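Bedroom Laundry Checklist, Hand-Held Gripper Work, With My Comments
Site: back bedroom, Dobson house
Checked by: me, with Waltraud Weidemann reading the list out loud
Date: 13 December 2020

People keep asking me whether a machine can put away the laundry yet, and my answer is always "let me look at the bedroom first." This is the list I go through before and during a session, with whatever I scribbled next to each line. If you only want the pass/fail marks, Demetrius Van Dusen has those on the Collix sheet. I ramble!

BEFORE STARTING

1. Floor clear beside the bed. OK
Walked it twice. Someone who's watching a pair of jaws isn't watching their feet, and I've stubbed enough toes to know.

2. Bed covering smooth enough to work on. OK, with comment
Pink all over, soft and a little fuzzy. I like the color for this kind of work, dark clothes show up nicely on it. What I don't like is the give. Push down on a hard table and you know where you are, push down on a bed and the whole thing sinks and the cloth sinks with it. Our old shop bench at Bemberg never did that to us.

3. Items laid out, no pins, needles or loose buttons. OK
Black cloth only today. Pockets checked where there were pockets.
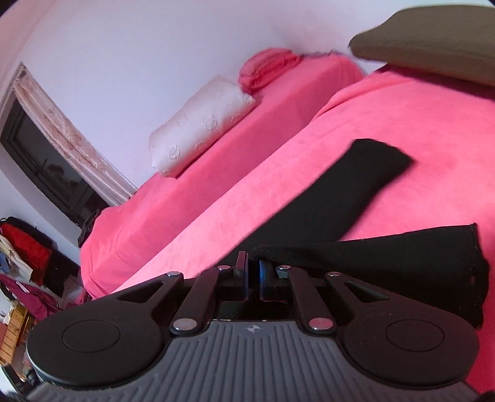
I'd still call black on black the hardest thing on the list. When two dark pieces end up near each other it's tough enough for me to say where one stops and the next one starts, and I've been folding clothes since I was six. A machine that learns this from us has my sympathy. Marked as "watch," no action.

4. Pillows and cushions out of the working area. OK
They can stay at the back of the bed. Waltraud wanted them off completely, I said a real bedroom has pillows in it and any robot that can't cope with a pillow isn't ready for my house. We left it at that.

5. Jaws open and close freely, pins tight, pads clean. OK
Wipe the pads with a damp cloth and let them dry. Fleece sheds like a cat and the fuzz gets everywhere, so look again at the halfway point. We swapped pads in November and I logged 200 closes on the new set before I'd trust them with anything knitted.

DURING THE WORK

6. Approach speed. NEEDS WORK
This one's on me. I swing in too fast, especially when I've done the same pick over and over and I'm thinking about lunch. Fast is fine for me but it gives you mush to look at afterward, and a machine copying it would be flinging itself at somebody's bed. The card on the wall now says SLOW DOWN in my own handwriting. 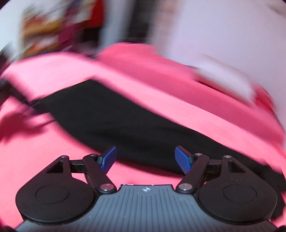

Item 6: jaws open, nothing gripped yet, background streaked from the motion.

7. Jaws empty when crossing from one side to the other. OK
Easy rule, easy to forget. Carry something or carry nothing, but don't drag a corner along.

8. Fingers (human ones) kept off the pads and linkages. OK
Hand stays on the grip. The pinch points are where the bars cross, and yes, they do bite. Sleeves pulled back if they're floppy.

9. Two grippers on one item: call it out first. OK, with comment
Whoever is lifting says "lifting," the other one holds back until they hear it. Sounds silly in a quiet bedroom, works great.

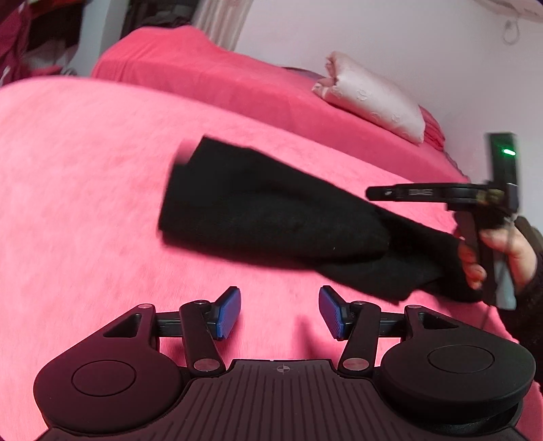 Small knit things want to roll up and twist, and you pinch what you think is one layer and get two, or you get a fold you didn't know was there. I can feel that through the handle. Can a robot? Sort of, sometimes, on a good day with a towel. My guess is that towels come first, then T-shirts, and socks dead last.

AFTER

10. Bedding checked for snags. OK
Run a bare hand over it. Fleece forgives a lot, lace curtains don't, so stay away from the window end.

11. Count in the log matches the count on the sheet. FAILED, then fixed
Log said 354, sheet said 325. The missing 29 were on a second page stuck to the back of the first one. Demetrius found it. Please number your pages!

12. Grippers back in the Destar case, lid latched. OK

OPEN ITEMS

Item 6, me, recheck next session.
Item 3, try the same job with lighter clothes so we have something to compare with.
Item 5, order spare pads.

As for the big question, Waltraud says five years for a made bed and I say longer for a put-away drawer. In the meantime the laundry in my own house is still in the dryer, and I need to go get it before it wrinkles.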